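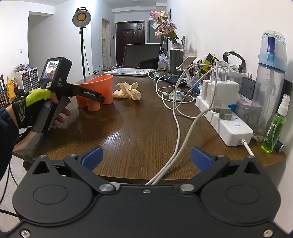
*The table in the narrow room, Uvier works, Monday.*

The Uvier works opens its doors one Monday in May. The site makes glazed tableware for hotels and canteens under the Jovden name, in a brick building beside the freight line. Visitors go through in groups, starting at 9:30. Our guide was Rhodri Trevor, the kiln supervisor, who kept to process and left the company history to a printed sheet at the door.

The tour begins at clay preparation. The body arrives as a dry powder and is blended with water in two tanks, then sieved, passed over magnets to remove iron, and pressed. Iron matters more than I expected. A speck too small to see in the raw clay shows up as a brown dot after firing, and a dotted plate goes out as seconds. Trevor said the magnets are cleaned at every shift change and the residue is weighed. If the weight climbs, the supplier gets a call.

Shaping is done by roller head for plates and bowls, and by slip casting for anything with a spout. The plaster molds for casting last 119 fills on average before the surface softens and detail is lost. Spent molds are broken up and sold for soil treatment. The casting shop was hot and very damp, and the group did not stay long.
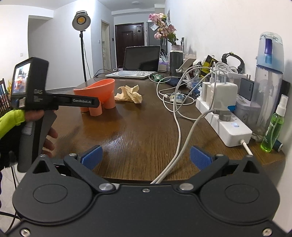 *Left hand gloved, display on. Uvier works.*

Drying takes place in a Prosser chamber dryer with a stepped program. Humidity is held high for the first stage so that rims and feet shrink at the same rate, then lowered. The full program takes 263 minutes for bowls. Plates run shorter. A chart recorder with a paper roll is still in use next to the digital log – the auditors accept either, and the night shift prefers the paper.

First firing is at 1080 °C in a tunnel kiln. The cars move through on rails, one push at a time, and the kiln has not been fully cold for six years. Heat from the cooling zone is ducted back to the dryer. I asked what share of the dryer load this covers and was told it depends on the season, with no number offered.

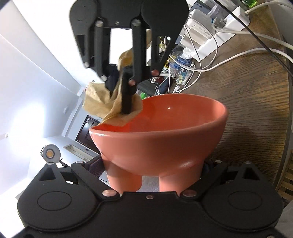
Glazing is by spray for flat ware and by dipping for cups. Glaze density is checked with a weighed flask every half hour. The color glazes are bought in from Drikar as powder and mixed on site, and reds and oranges get their own line, pumps and filters included. The reason is contamination: a trace of cobalt left in a hose is enough to spoil a batch of anything warm in tone.

A second kiln, gas fired and run in batches, handles the glaze firing. It holds over 1392 pieces when loaded with the smallest bowl, fewer for everything else. Placement is done by hand from a printed plan. Pieces must not touch, and the foot of each one is wiped clear of glaze before it goes on the shelf. 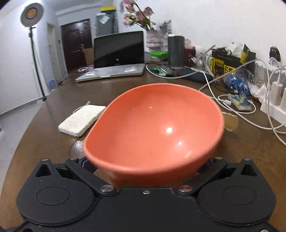
Inspection comes last. Each piece is tapped and listened to, then turned under a lamp. A cracked bowl gives a short, flat sound and a good one rings. The thermal shock test – oven to cold water – is run on samples from each batch, and we saw one cycle with no failures.

Practical notes. Closed shoes are required, and sandals were turned away at the gate. Parking is on the north side only. The seconds shop takes cash and closes at 3:00, half an hour before the last tour ends, so visit it first. The kiln hall is loud enough that questions are best saved for the glaze room. The printed sheet covers the tunnel kiln well but lists the old dryer, which was replaced last year.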